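Tiburcio Ocampo
17/07/2022
Season wrap-up for the Usuga Community Band, in a few posts. We finished with the park concert last night and I want to write things down before I forget them. I play second trombone and I also look after the music library, so expect some library talk.

2/ We started the season in the fall with three players on clarinet and ended it with nine. Most of the new people came over from the adult beginner class that Soledad Tapia teaches. A couple of them had not played since middle school. They sat in on rehearsals for a month before playing a concert.

3/ The program last night was two marches, a set of folk songs, the Patham Suite, a short waltz, and a medley of movie tunes. The medley is always what people ask for. The folk songs were the best playing of the night, in my opinion. The low brass was late coming in on the third one, and that includes me.
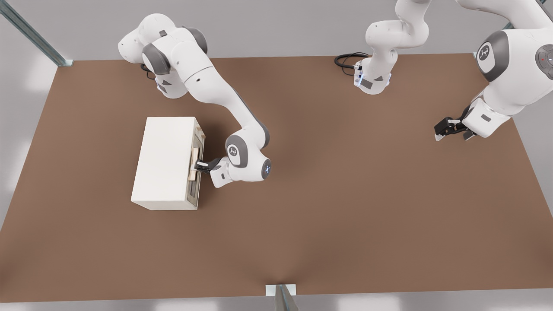 Two white robot arms over a brown tabletop. Computer rendering.

4/ The Patham Suite was hard for us. The second movement is in 5/8 and we spent most of March on it. Our director had us clap it, then sing it, then play it on one note. After that we played it as written, at half speed. I would do it the same way again with any piece in an odd meter.

5/ Attendance. The indoor concert at Moro Hall had 159 people. For the park we put out 500 programs and had 19 left at the end. Some families share one and some people take two, so that does not tell you the size of the crowd. It was a good crowd.

6/ Library news. The catalog is finished. We have 3,003 separate parts on the shelves, and every one of them is now in a folder with a number on it. Before this, the marches were filed by title, the overtures by composer, and the rest by whoever put them away last.

7/ If you still have a folder at home, please look inside it. We are missing the first horn part to the waltz and both baritone parts to the older of the two marches. The baritone treble clef part is the one I would most like back, as that edition is out of print and I can't order a single copy.

8/ Please use pencil. I erased marks from the folk songs for two evenings and there is a second cornet part with ballpoint all over the last page. It can still be read, but the next player will have to live with somebody else's breath marks.

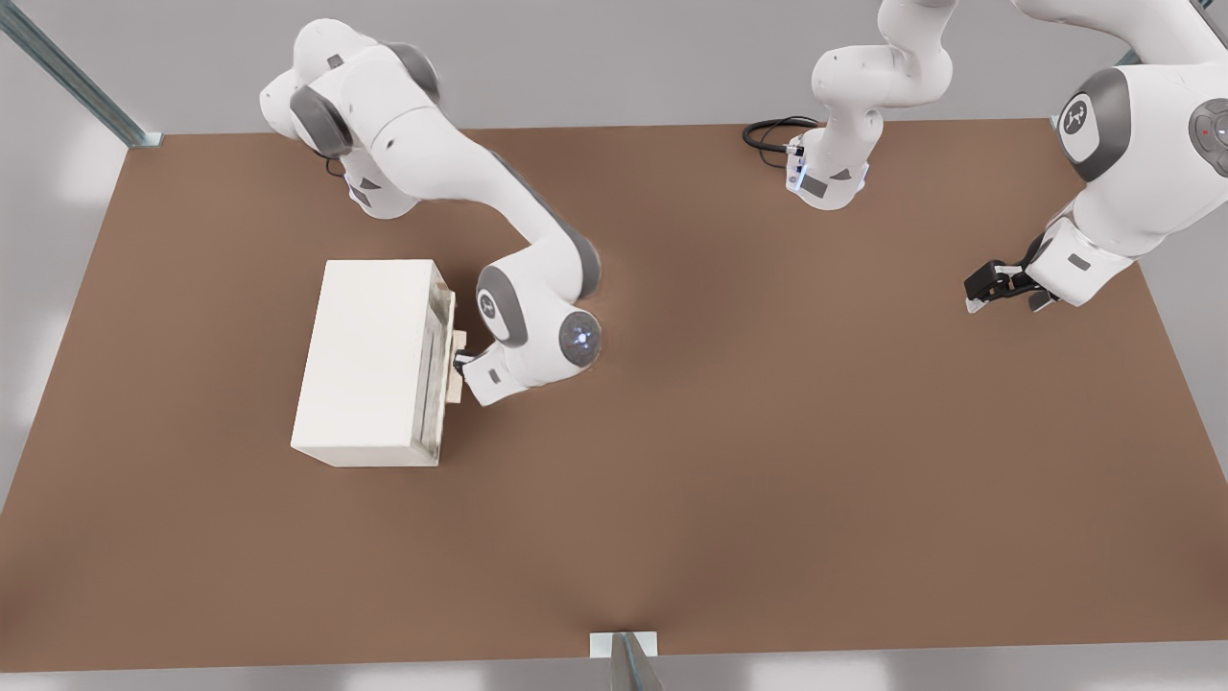
9/ Do I have to audition to join?
There is no audition for the band. You should be able to read music and play a few major scales, and you fill out a short form so we know what part to give you. The jazz group does hear people first, because it only has one player on each part.

10/ The jazz group is called Kolum, and it rehearses after the full band on the same night. They are looking for a bass player, electric or upright. They also need someone who can cover second trumpet through the winter. Write to the band's address if you are interested, and say which one.

11/ Instruments. We own a tuba, a bass clarinet, two baritones, and a French horn that can be borrowed for the season. The bass clarinet is in the shop for new pads and should be back before rehearsals start. Mouthpieces stay with the instrument. Reeds, valve oil, and slide cream you buy yourself.

12/ A few things I would change for next year's park concert. Bring more clothespins for the stands. Start half an hour later so the sun is off the clarinets. Put the percussion on the flat part of the grass. The timpani were on a slope and Soledad had to hold one of them in place during the first march while she waited for her own entrance.

13/ The sound was fine for a band playing outdoors. The flutes got lost whenever the trombones played above mezzo forte. We were asked to play softer, and by the second half we mostly did.

14/ Next season's music is partly picked. There will be a British set for the first concert, and the waltz again if we find the horn part. Soledad is arranging a carol for clarinet choir. If you have a request, send it to me with the title and the arranger's name. "The one we did a few years ago" is hard to look up, even with the new catalog.

15/ Folders can be dropped off at Moro Hall, in the box inside the side door. Put your name on the outside so I can check you off the list.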